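Gevik Launcher review: two months on my old Android phone

I switch launchers the way other people switch shampoo, so when my friend Farzana Hettiarachchi kept going on about Gevik I figured I'd give it a weekend. That was in November and it's still on my phone!

Setup

Pretty painless. You install it, set it as your default home app and it asks if you want to copy over your old layout. I said yes and it brought across everything except my clock widget (I had to add that one again by hand). The download is 18 MB, tiny next to the launcher that came with the phone.

Everyday use

It's fast. My phone is not young, and the app drawer used to stutter every time I opened it, but with Gevik I can flick through roughly 200 apps and it keeps up. The search is my favorite part – swipe down anywhere, type two letters, done. You also get 40 icon packs for free, and I've tried way too many of them. I ended up on the plain round one called Ferkik, with big labels I can read at night without my glasses.

Folders are less fun. You can't change the background color unless you pay, and they close if you tap even slightly outside them, so I've gone back to keeping most things loose on the home screen.

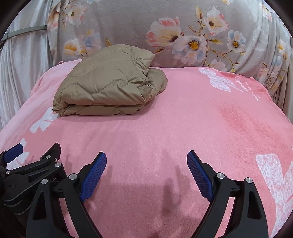
Battery and bugs

I haven't noticed any change in battery life. I did get one crash, on a Friday night while I was resizing the weather widget, and the layout came back fine when it restarted. Notification dots sometimes hang around after I've read the message, and I'd love a fix for that.

Would I pay for it?

I did, mostly for the folder colors and the backup option. Four stars from me.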